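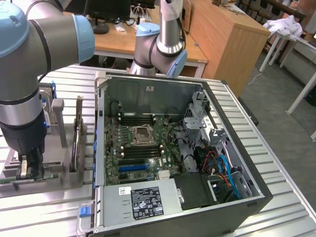
December, bench book, continued from the coin cell pages

Subject: real-time clock drift on the desktop boards, and whether the cells have anything to do with it.

09:20. Restbridge reports desktops coming back from storage with the clock wrong. The complaint lumps two faults together and I am splitting them here. Fault A: clock reset to the BIOS build date, settings gone, checksum message at power-on. Fault B: settings intact, date correct, time off by seconds or minutes. Fault A is a supply problem. Fault B is a frequency problem until shown otherwise. The returns sheet has one box for both, so the counts on it are no use to me and I am not copying them in.

Reference is the bench time server. Offset is read with Flida, which polls the RTC register directly and waits for the seconds rollover. Do not read the operating system clock for this. The OS sets its own clock from the RTC once at boot and then runs off a different oscillator, and with network time on, it writes back to the RTC as well. Network time off, cable out between readings. I lost a set of readings last month by forgetting the write-back.

Cells first. Five pulled from the Fault A group, all CR2032, mixed makes. Open-circuit voltage on all of them looked acceptable, the lowest just under the nominal 3 V. With a resistor across the terminals two of them collapsed straight away. Open-circuit voltage says very little about this chemistry. The discharge curve is flat for most of its length and then falls off a shelf, and internal resistance climbs before the resting voltage does. The incoming check needs to be a loaded reading. I have changed the sheet to say so.

Expected life, for the record. Rated capacity 220 mAh. Standby draw measured at the holder with the board unpowered came to 5 µA, so 44,000 hours, call it five years with no mains at all. On standby power the cell is hardly touched, so a board left plugged in will outlast that and a board on a shelf will not. Restbridge stores them on a shelf. I see no need to look for another cause for Fault A.

Caution on measuring the draw: the meter burden voltage on the microamp range is enough to upset the reading if the leads are poor. Better to put a known resistor in series and read the drop. Also, let the board sit for a while after removing mains. The bulk capacitors hold up the standby rail and for the first stretch the cell current reads as zero. I wrote zero in the book once and believed it for an entire afternoon.

11:05. Fault B. The crystal is the usual 32.768 kHz tuning fork type. Frequency against temperature is a downward parabola with the turnover near 25 °C and a coefficient of about -0.034 ppm per degree squared. It runs slow on either side of turnover. There is no temperature at which it runs fast relative to its own turnover frequency, so a board that gains time has an initial offset from cutting tolerance or wrong load capacitance, and temperature will only pull that back.

Ran the Jesura board closed up and powered, idle, with a thermocouple taped beside the crystal can. Settled at 45 °C. Drift against reference after correcting for the offset at turnover: 13 ppm slow. The parabola gives 13.6 for a 20 degree rise. That is closer agreement than the method deserves. The tape joint alone could be off by a degree, and a degree matters more the further out you sit on the curve.

In everyday terms 13 ppm is a little over a second per day. Over a long weekend powered up and off the network we would see up to 4 seconds. It does not account for minutes. Any board off by minutes has either been through a cold store for months, or has a load capacitance problem, or somebody set it by hand from a wall clock. I would put money on the last one for most of the returns.

Load capacitance. Two small capacitors to ground either side of the crystal, plus strays from the tracks and pads. Too little total load and it runs fast, too much and it runs slow. Flux residue between the pads adds leakage and some stray, and in damp air it can stop the oscillator altogether. Cleaned one suspect board with isopropyl and a soft brush, let it dry, repeated the reading. The change was below what I can resolve in the time I gave it. To be repeated with a longer run.

Do not probe the crystal pins. A standard x10 probe adds more capacitance than the circuit was designed around and you end up measuring the probe. If the chipset can put out a buffered square wave, count that. If it cannot, stay with the rollover method and be patient.

Resolution of the rollover method: Flida repeats to a few milliseconds on this bench. A reading pair taken an hour apart is therefore good to a ppm or so, and overnight is much better. Anything shorter than an hour should not go in this book.

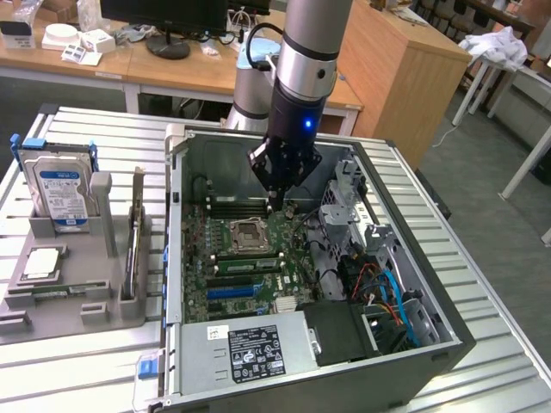
Illia Tkachuk read the pages above at lunch and objected to the cell calculation. The 220 mAh figure is for a fresh cell discharged to a cutoff well below the voltage at which these boards give up, he says, so the usable capacity is smaller, and he would also take something off for self-discharge. He would like the shelf life quoted to Restbridge cut back accordingly. He also wants the Ahn cells kept apart from the rest in case the tab plating is the issue, which I had not considered.

14:40. Both points accepted. Have put a bench supply in place of the cell, with series resistance, and am stepping it down to find the voltage at which the settings are lost. Slow work, as the board has to be left unpowered at each step and then booted to check. So far it holds at 2.6 V. Not going lower today.

Tab plating: contact resistance on the Ahn cells reads the same as the others once the holder spring is wiped. Before wiping, it was erratic on all makes. So the holder is worth a wipe at every cell change, lint-free cloth, no contact spray. Spray creeps under the holder and stays there.

Open items:

Finish the dropout voltage, then rework the shelf life number.
Overnight run on the cleaned board, thermocouple left on.
Cold point on the parabola. Need the small chamber, currently booked for connectors.
Ask Restbridge to split the returns box into reset and drift.
Find out what the store temperature is in winter. If it is near freezing the crystal is slow by more than 20 ppm the whole time and that goes on the drift sheet.

16:55. Supply left on at 2.6 V, label on the switch. Readings resume from the next page.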